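Progress report to the Abeysekara Fund
Ladinum bench automation project, Breltstead workshop
Period covered: spring through end of August
Prepared by Noemi Castellanos, project lead

Sending this a few days behind, sorry. The open day ate the end of the month and I wanted it in the same report instead of a separate note. Budget sheet is attached as before. Shout if the columns don't open properly.

Where we are

Short version: the cell runs, the demo went ahead, people came. CPU placement is in decent shape. Memory is not there yet. Cables we have not touched and won't in this grant period, as agreed in the spring call.

Open day

Held in August at the Breltstead workshop, doors 10 a.m. to 4 p.m. Sign-in sheet has 299 names. That's a lot more than we planned for and we ran out of handouts before lunch. Nusrat ran off more on the office printer, black and white, which is why the version some of your people took home has the wiring diagram you can't read. Clean copy is in the shared folder.

Mix of visitors was good. Repair shop owners, two classes from the technical college in Brirkley, refurbishing outfits, a handful of parents with kids, a few people from the county who wanted to know about jobs. From the Fund we had your regional officer for most of the morning, thank you for sending her. She asked for cost per machine processed, and I said I'd put somthing in writing. See below under Money.

Format: short intro at the door, then groups up to the rail, then questions. Original plan was one demo per hour. By 11 we gave that up and ran them back to back with a break for the arm to be checked over. Nusrat Munasinghe did the talking and the operating. I did the door and the questions. Need a third person next time, definitely.

What we showed

One task, start to finish, on a desktop tower of the kind the refurbishers get in by the pallet. Case on its side on the slotted table, panel off, parts staged on the printed fixture plate next to it. The chip sits in its pocket on the plate, the socket bracket is open, the arm's job is to get the one into the other without bending anything. Sounds small. It is the step the refurbishers told us they lose the most boards on.

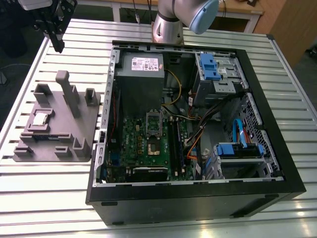 Nusrat's idea was to talk people through the failure cases first, before running anything. Worked well. Once visitors had heard what a pin contact costs you they stayed quiet and watched. We also let groups pick the starting offset for the case within a limit, so they could see the cell find the socket again by itself. The college kids tried hard to break this. They managed it once, by asking for an offset right at the limit plus a slight twist. Arm stopped and asked for help, as it should. Got a bigger reaction than the good runs.

Two stops during the day that we did not plan. First was a grip fault on pickup, the chip was not seated flat in the pocket, operator reset and carried on. Second was longer. Controller lost its connection to the logging machine and we chose to halt instead of running without logs. Took most of the lunch hour to sort out. Loose plug at the wall end, in the end. We have taped it and ordered a locking connector. No injuries, no near misses, nobody past the rail.

What visitors said

Comment cards were filled in by a fair number, full set scanned and in the folder. Going through them quickly:

Shop owners liked the fixture plate more than the arm. Several asked if they could buy or print just the plate for hand work. We hadn't thought of it as a product. Noemi to look at whether the files can be released under the grant terms (need your say on this, see Requests).

Refurbishers want to know about mixed models. Right now changing to a different case layout means a new plate and a half day of teaching. They see several layouts in one morning. Fair point and it is the main thing between us and a real trial.

Jobs question came up in nearly every group. We said what we say in the proposal, that the cell is for the socket and memory steps and a person still opens, cleans, cables and tests. Some accepted it, some did not. One card says "ask me again in five years." I think we should have someone from one of the shops answer that question next time, not us.

Sound. People at the back could not hear. We need a mic.

Technical progress since last report

Placement runs logged in the period: 3,903. These are mostly overnight and weekend runs on scrap boards, not open day. Full log is with the data package. We have not split it by board type yet, Nusrat is doing that this month and I would rather not quote a success rate until she has.

Fixture plate is on its second major version. Changes are a deeper chip pocket and a stiffer post. The old post flexed when the arm came in fast. The memory holder on the plate is in use but the pick angle is still wrong for the longer sticks and we get a drag on the way out. Working on it.

Memory insertion: force limit is the trouble. Too low and the stick doesn't latch, too high and the board flexes. Boards in a tower have less support under the slots than the bare ones we started on, so numbers we had from the winter don't carry over. We are redoing them inside the case. Slow but the right way round.

Cable avoidance: the arm goes in over the bundles, not through them. Good enough with cables dressed out of the way. Not good enough for a case straight off the pallet. Parked.

Software: logging rewritten, teach screen simplified so a shop tech can use it with a page of notes. Tested on 2 people from outside the team. Both got through it, one with a lot of swearing at the save button. Save button has been moved.

Behind schedule

Memory step, by maybe six weeks. Reasons as above.

Written safety file for an off-site trial. Drafted, not reviewed. The reviewer we had lined up took another job and we're looking for a replacement. If the Fund knows anyone please tell me.

The training video. Not started. Would like to push it to the next period so it shows the memory step too.

Money

Spending is inside the budget on every line except printing and catering, which the open day put over. Not by much, moved from travel, which we've barely used. Details on the sheet.

Cost per machine, for your regional officer: I don't have a figure I'd stand behind. With one layout and a trained operator we are still slower than a good tech on a good day. The case for the cell is in fewer lost boards, and for that we need loss rates from the refurbishers. Two of them have promised theirs. Once I have those it's a simple enough sum and I'll send it on its own, won't wait for the next report.

Requests to the Fund

1. OK to release the fixture plate files, or tell us what you'd need to see first.
2. OK to move the video to next period, no change in total.
3. A name for the safety review, if you have one.

Next period

Finish the memory step inside the case. Split and write up the placement log. Second layout on the same plate, if it can be done, using swap-in holders. Visit to the Brirkley college, they asked for Nusrat to come and talk and we've said yes. Smaller open afternoon in the winter, by sign-up this time, capped, with a mic.

Call me at the workshop if anything here needs more. Mornings are best, the cell is usually running after lunch and I can't hear the phone.

N. Castellanos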